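Groltcombe Community Board > House & Home > Moving and storage

Gromix "loft grade" boxes, worth the money?

dustypelmet
22/04/2022
Moving across town in July and the removal firm is pushing Gromix loft grade boxes at us. Up to 5 times stronger than ordinary cardboard, says the leaflet. Stronger at what? It doesn't say. Has anyone used them, or am I paying extra for a printed logo?

hobnail_4
Logo. I bought a stack for my mum's move and they went soft in her garage like every other box I've owned. Get free ones from behind the shops.

marrowfat
Disagree with hobnail. Ours held books for 4 years and the bottoms never went. Free boxes have had fruit in them and you don't know what's living in the folds.

hobnail_4
Was your loft dry? Then any box would have held. That isn't a test of Gromix, it's a test of your roof.

marrowfat
The Sisteck ones next to them sagged. Same roof.

hobnail_4
Same books?

dustypelmet
So one garage and one loft. The firm quoted for 990 litres of boxes, by the way, as if I know what that looks like. I asked for it in boxes and got a sigh.

tinlid
I don't trust any of the strength claims. They're nearly always about stacking, with the lid shut and the load spread out. My boxes don't fail like that, they fail when somebody grabs one by the side and heaves.

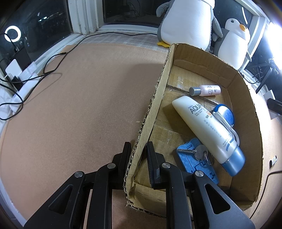
Handholds are what I'd look at before the brand. People with no handhold grab the top of the wall, and once you've got a ragged edge like that one, with the corrugation showing, I wouldn't lift by it again. Tape over it if you must, but carry from underneath.

marrowfat
Tape over a tear is fine if you use decent tape. I've done it loads.

tinlid
Fine for cushions. I wouldn't do it with plates.

dustypelmet
Adams on the high street hire out plastic crates, 4 weeks minimum. Any good?

hobnail_4
Read the bit about the deposit first.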